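Cómo escribir (y aplicar) normas de buena práctica para una celda de desmontaje de ordenadores sin engañarse

Publicado el 26 de mayo de 2022

Casi todas las guías de buenas prácticas para celdas robotizadas que han pasado por mis manos comparten un defecto: las redactó alguien que no iba a meter la mano dentro. Están llenas de verbos como «garantizar» y «asegurar», y vacías de instrucciones que una persona pueda cumplir un lunes a las ocho. La que heredamos de Femunix tenía 70 páginas. La leí entera dos veces y sigo sin saber a quién había que avisar cuando saltaba una parada.

Lo que sigue es el procedimiento con el que la sustituimos. Sirve para una celda pequeña, con un brazo colaborativo y equipos de sobremesa abiertos como pieza de trabajo. Quien monte coches, que busque en otro sitio.

Antes de empezar

Hace falta la evaluación de riesgos vigente de la celda (no la del robot, la de la celda), el manual del brazo y el de la pinza, la lista de variantes de equipo que van a entrar y una persona con autoridad para decir que no se arranca. Si falta esta última, lo demás es papel.

Conviene también tener delante las normas aplicables. La ISO 10218 y la especificación técnica ISO/TS 15066 son el punto de partida habitual, y mucha gente las cita sin haberlas abierto. «Cumple la 15066» no quiere decir nada si no se dice con qué herramienta, a qué velocidad y en qué zona del cuerpo se ha supuesto el contacto. Un brazo puede ser colaborativo y llevar en la punta algo que no lo es.

Paso 1. Definir la pieza abierta, no la pieza cerrada

El error más repetido: la ficha de trabajo describe el ordenador tal como sale del palé. Pero el robot trabaja con la tapa quitada, y ahí cambia todo. Hay cantos de chapa, conectores, tornillos de la fuente, la palanca del procesador. Hay que escribir la ficha con el chasis abierto y en la orientación en la que va a estar sujeto.
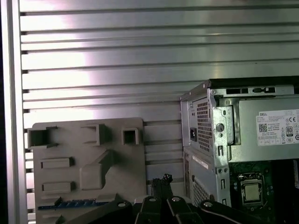

La ficha debe decir, como mínimo:

Modelo o familia del chasis y orientación en la celda.
Zonas en las que la pinza puede entrar y zonas vedadas.
Componentes que se retiran, en orden, y dónde se deja cada uno.
Estado eléctrico exigido: cable de red desconectado y retirado de la mesa.

Sobre el último punto no admito discusión. La fuente de alimentación se trata como una caja cerrada y no se abre, ni con el robot ni a mano. Los condensadores pueden conservar carga después de desenchufar. He oído muchas veces que «con pulsar el botón de encendido ya se descarga». Pulsarlo está bien, pero eso no convierte la fuente en algo que se pueda destapar.

Paso 2. Tratar los cables como obstáculos móviles

Los programas de simulación dibujan chasis limpios. En Uson nos enseñaron una demostración preciosa en la que el brazo sacaba la memoria en línea recta, sin un solo cable en el modelo. Pregunté dónde estaban y me dijeron que «se gestionan aparte». Pues no: los cables son el trabajo.

La regla que usamos es corta. Ninguna trayectoria pasa por debajo de un bucle de cable, aunque quepa. Si el mazo se puede apartar y fijar antes del ciclo, se aparta a mano con el robot parado. Si no se puede, la trayectoria lo rodea por arriba y se acepta que el ciclo sea más lento.
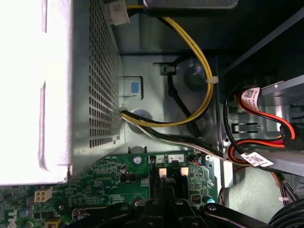

Para los conectores, la norma es tirar del cuerpo y nunca del hilo. Parece de primero de taller, pero una pinza de dos dedos no distingue entre las dos cosas si no se le ha dado un punto de agarre explícito. En la ficha tiene que figurar ese punto para cada conector, junto con la fuerza máxima de tracción y lo que hace el programa si la alcanza. Lo razonable es abrir, retirarse por el mismo camino y pedir ayuda. Reintentar con más fuerza está prohibido, por mucho que el integrador lo ofrezca como función avanzada.

Las bridas merecen línea propia. Cortarlas es tarea humana hasta que se demuestre lo contrario con pruebas hechas en la celda propia y no en el vídeo de un proveedor.

Paso 3. Revisar la pinza antes de cada turno

Una lista de comprobación de 10 puntos se cumple. Una de cuarenta se firma. La nuestra cabe en media hoja, y lo importante está en los tornillos y en las articulaciones:

Tornillos de dedos y placas: par comprobado con llave dinamométrica una vez por semana, inspección visual cada turno.
Articulaciones: sin holgura apreciable al mover los dedos a mano, con el brazo en parada de protección.
Bordes de los dedos: sin rebabas ni muescas.
Cable de la pinza: sin roces, con recorrido libre en las posturas extremas.
Apertura y cierre completos en vacío, a velocidad reducida.
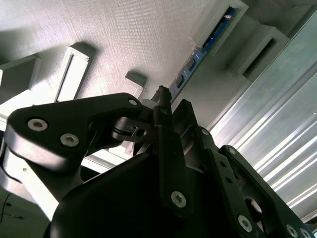
Hastier - Equipo de Integración y Seguridad de Celdas

La inspección visual se hace con la pinza en alto y mirando también desde abajo, que es la cara que suele saltarse. Quien revisa desde la silla ve las placas superiores y poco más. Por eso la postura de inspección está programada y tiene botón propio; dejarlo a la buena voluntad no funcionó.

Marcar los tornillos con una línea de pintura ayuda a detectar giros. No sustituye a la llave, y lo digo porque alguien propuso exactamente eso para ahorrar tiempo.

Paso 4. Desconfiar de las cifras de ciclo

Dumitrescu, el proyecto que nos precedió en este tipo de celda, presentaba como prueba de fiabilidad 2,933 ciclos sin parada de seguridad. La cifra impresiona hasta que se pregunta qué contaba como ciclo. Abrir y cerrar la pinza en el aire contaba. Si se dejaban únicamente los ciclos con contacto con la pieza, quedaban 879.

No acuso a nadie de mentir. Digo que una norma interna tiene que definir el ciclo antes de contarlo. Nuestra definición: desde que la pinza cruza el plano superior del chasis hasta que vuelve a cruzarlo hacia fuera, con o sin componente. Lo demás es calentamiento. Y cada parada se apunta con su causa, incluidas las que «no cuentan» porque las provocó una persona al acercarse. Esas son las que más enseñan sobre la distribución de la celda.

Paso 5. Fijar la altura de seguridad por el punto más alto

La altura de aproximación se mide desde lo más alto que haya en la zona de trabajo, incluidos soportes y útiles montados en la pared. Hay quien la mide desde la placa base porque es donde se trabaja, y luego se extraña cuando un eslabón de la pinza roza el raíl del chasis al salir.

Se hace así: brazo en modo manual a velocidad reducida, pinza abierta al máximo, recorrido completo del perímetro. Se comprueba la punta de los dedos y también el ancho de la pinza, porque las partes laterales ocupan más de lo que uno recuerda. Se repite con la pinza cerrada. Si se cambia la posición del chasis, aunque sea un dedo, se vuelve a empezar.
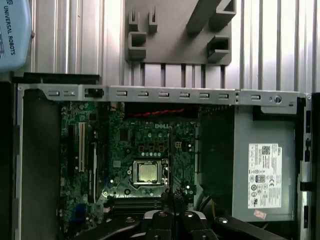

Pinza sobre el chasis abierto, con la placa base y la fuente de alimentación a la vista.

Paso 6. Decidir quién puede rearmar

Tras una parada de emergencia, rearma quien ha mirado dentro de la celda, y solo después de mirar. Nada de rearmar desde la mesa de al lado. El rearme tampoco debe poner en marcha el robot: el arranque es una acción aparte y deliberada. Compruébelo usted mismo en su celda, sin fiarse de la documentación de entrega.

El registro de rearmes lleva hora, causa y estado de la pieza. Si la causa es «desconocida» dos veces en un turno, se para hasta encontrarla. Esta regla es impopular y la mantengo.

Paso 7. Revisar la norma cuando cambie el trabajo

La revisión anual por calendario me parece una costumbre cómoda y poco más. La nuestra toca en octubre y se hace, pero lo que obliga de verdad a revisar es un cambio: otra familia de chasis, otros dedos, otra versión del programa, un útil nuevo en la pared. En cualquiera de esos casos la ficha anterior queda suspendida hasta que se rehagan los pasos 1, 2 y 5.

Las fichas suspendidas se retiran físicamente de la celda. Si se quedan en la carpeta, alguien las usa.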